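Search this site
Search for:

How to clean a wicker bread basket without wrecking it

22 October 2020 -- posted by Sowa

Quick one today. Got asked this a lot since the August post on linens, so putting it all in one place.

First, figure out what you've got. Natural willow or real rattan -- hates soaking. Synthetic stuff -- much tougher, you can rinse it in the sink. Not sure? Look at a broken end if there is one. Natural fiber splinters, plastic bends and looks the same all the way thru.

What you need:

Old toothbrush, soft
Dish soap, a few drops
Bowl of lukewarm water
2 dry towels
Vacuum with the brush head

Crumbs first. Always. Turn it upside down over the trash, smack the bottom, then vacuum. Get into the corners and under the rim, that's where the old sesame seeds live. Wet crumbs turn to paste and then you're picking at it with a toothpick for an hour.

Then the soapy brush. Dip, shake it off, scrub along the weave and not across it. Small sections. Natural baskets: damp only, wipe as you go. Synthetic: scrub all you like, rinse under the tap, 70 degree water is fine, no hotter. Never the dishwasher. I did that with my Grasemar basket and the rim came out wavy. Still wavy.
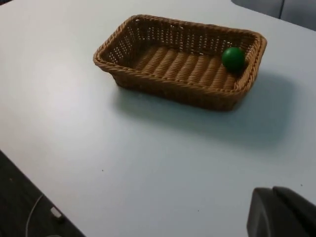
Greasy spots from garlic bread or whatever -- baking soda paste, leave it 5 minutes, brush off, wipe again. Twice if its stubborn. Skip bleach, it goes patchy.

Drying matters more than the washing. Pat it down, then stand it on its side somewhere with air moving. Overnight for natural. Don't put it on the radiator, don't put it in strong sun, the strands get brittle and start snapping. Bend it back into shape while its still damp if it went crooked.

Last thing, liners. A cloth liner means you do this way less often. The Womamer cotton ones wash fine, the Drurolau ones shrank on me so buy a size up. Shake the liner out after each meal and wash it with the napkins.

Stain questions go in the comments, I'll get to them when I can.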